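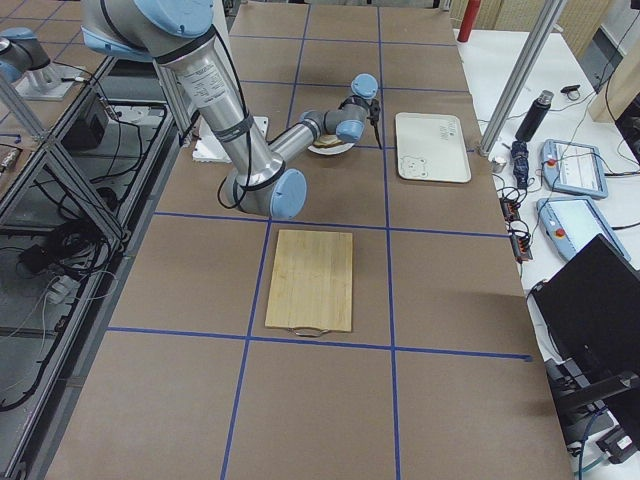
A parent at Isgate School wrote in to say that the packed lunches have been arriving on time again and asked whether the kitchen would keep its new table layout after August. It will. Kioko, the lunch kitchen on the east side of Rarkilstead, confirmed this week that the papered and taped worktable it tried out over the summer is staying.

The idea is a plain one. The table is covered in brown paper, and strips of blue tape divide the paper into rectangles. The cutting board has a place, and so do the plate and the tray. When a sandwich is finished it moves along, and the board stays where it is.

Kioko sends out 400 lunches a day during the school term, most of them sandwiches. Before the change, the kitchen said, boards and plates drifted along the table through the morning and people lost time looking for a clear spot. The first version of the layout used chalk on a bare table and was gone by lunchtime. Tape on paper held up better. At the end of a shift the paper is rolled up, crumbs and all, and a new length goes down. 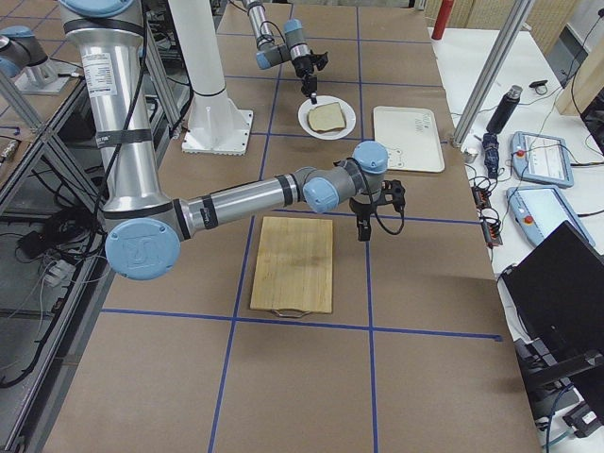 *Bread on a round plate, with the cutting board on the papered table.*

The paper comes from Closau, a packaging supplier outside town that sells off the ends of its rolls. Kioko pays for delivery and the tape. Laying out a fresh table takes 10 minutes, and the kitchen does it before the bread arrives at 6 a.m.

There have been a few changes since the start. The rectangles were too small at first for a board with a handle, so they were made larger, and the lines are now measured from the middle of the table – starting from one end left an awkward strip at the other. Plates stay out for the sandwiches eaten at the kitchen's own counter. Lunches for the schools are wrapped and go straight into crates.

The menu is not affected. Whole-grain bread remains the standard, with white on request, and schools still need to send in their numbers by 2 p.m. the day before. Orders that come in later are filled if there is bread left. Isgate School has asked for 18 extra lunches on sports days, and the kitchen has agreed to that for the fall term. 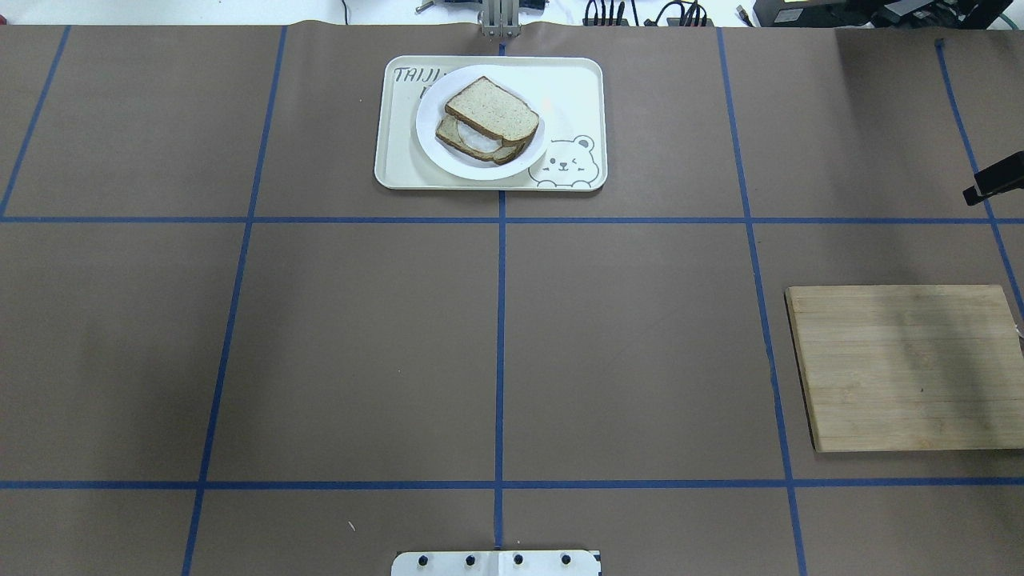 Can food be cut directly on the paper?

Kioko's rule is that all cutting is done on the board, and sandwiches go on a plate or into a wrapper. The paper is there to mark out the table and catch crumbs.

A second table will be set up the same way before classes start, using paper already in the storeroom. The kitchen counter opens at 11 a.m. and closes when the sandwiches run out. School order forms for the fall term can be picked up there or at the Isgate School office.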